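Ticket 2638
Subject: Whiteboard in meeting room won't wipe clean, old marks ghosting
Status: Closed
Category: Rooms and furniture
Site: Itton, second floor
Opened: Wednesday, October 5, 2022

Original report

The large whiteboard with the black frame in the second floor room is not wiping clean. Marker that has been up for a day or two comes off with the felt eraser but leaves a gray shadow. Marker that has been up longer than that hardly comes off at all. We have tried the felt eraser, a dry paper towel and a damp paper towel. The damp towel makes it worse - it turns the ink into a smear that dries as a haze.

The board gets used every day and we need it readable for the planning sessions. Please either fix the surface or replace the board.

Reply from Facilities

Thanks for the report. Before we look at replacing anything, please answer the following:

Which markers are being used on the board?
Has anyone used window cleaner, kitchen spray or scouring pads on it?
Is the ghosting all over, or only in certain spots?
Is there anything on the board now that has to be kept?

Please don't use any more water on it for now.

Reply from requester

Markers are a mix. There are black ones from the Hosa box in the supply closet and a few loose ones with the labels worn off. I can't say for sure that all of the loose ones are dry erase.

Someone did use kitchen spray over the summer. No scouring pads that I know of.

The ghosting is worst in the middle and toward the bottom. The strip along the top is fine, I suppose because people don't write up there.

As for keeping things, the drawings have been up for a while and a couple of people are fond of them, mainly the fish with the teeth. None of it is work. I have asked on the floor channel and the answer was to go ahead as long as we keep a picture.
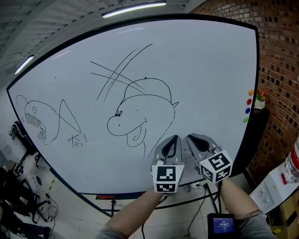 The magnets can stay where they are or go in the tray, it makes no difference to us. The handwriting low down on the board can go too. I checked and it isn't notes from a meeting.

Reply from Facilities

Understood. Going by the spray and the mixed markers, there are two likely causes. One is a film of cleaner left on the surface, which holds on to the ink. The other is that some of the lines were done in permanent marker. The two need different treatment, so please test first.

1. Pick a line that you don't mind losing. The long crossed strokes over the cartoon head would do.
2. Wipe a short piece of it with a dry, clean microfiber cloth. Don't use the felt eraser, it is probably full of old ink.
3. If it doesn't move, write over the same piece with a new dry erase marker, wait a few seconds and wipe both off together.
4. Tell us what happened at each step.

Reply from requester

Did the test on the crossed strokes.

Step 2: the line got lighter but didn't go away. The cloth came away gray.
Step 3: writing over it took the line off. There is a very slight shadow if you look from the side, none from the front.

I then tried the same thing on a bit of the fish tail and got the same result.

Reply from Facilities

That is a good result. Permanent marker would normally have stayed put at step 2, so this looks like ordinary dry erase ink that has been left up too long on top of a cleaner film. The surface itself is probably all right.

We are sending up a bottle of Fluneck board cleaner and two new cloths. Instructions:

Take off the magnets first and wipe behind them.
Dry wipe the whole board with one cloth.
Spray the cleaner onto the second cloth, not onto the board. If you spray the board it runs down behind the bottom edge of the frame.
Work from the top down in small areas and turn the cloth often.
Let it dry with the door open before anyone writes on it.
Throw out the old felt eraser and any marker without a label.

If the haze comes back as it dries, do the whole board a second time. One pass is often not enough after kitchen spray.

Reply from requester

Done this morning. First pass took off all the drawings and most of the shadow. There was still a haze in the middle, where the dog or whatever it was had been, and you could make out the snout and the tongue from the doorway. Second pass cleared that.

What is left is a faint outline of the fish's teeth, visible only when the overhead lights are on. Those lines were thicker than the rest. I went over them with a new marker as in step 3 and it helped a little.

The board glares badly under those lights in general, but that is a separate matter.

Reply from Facilities

The teeth should fade with another cleaning or two. If they don't, reopen this ticket and we will ask Karamanlidis, who supplied the board, whether the surface can be treated. We would not order a replacement for a mark that size.

For the glare, please open a new ticket under Lighting so it goes to the right queue.

To keep the ghosting from coming back:

Wipe the board dry at the end of the day.
Use the board cleaner once a week. A refill is in the supply closet, second shelf.
No kitchen spray.

Reply from requester

All fine, thank you. I have put a note with those three points next to the marker tray. The fish is already back, smaller and up in the top corner, in a new marker. I will see that it gets wiped on Friday.

You can close this.

Resolution: Surface cleaned twice with board cleaner. Eraser and unlabeled markers discarded. No parts ordered. Check again in December when the room is next inspected.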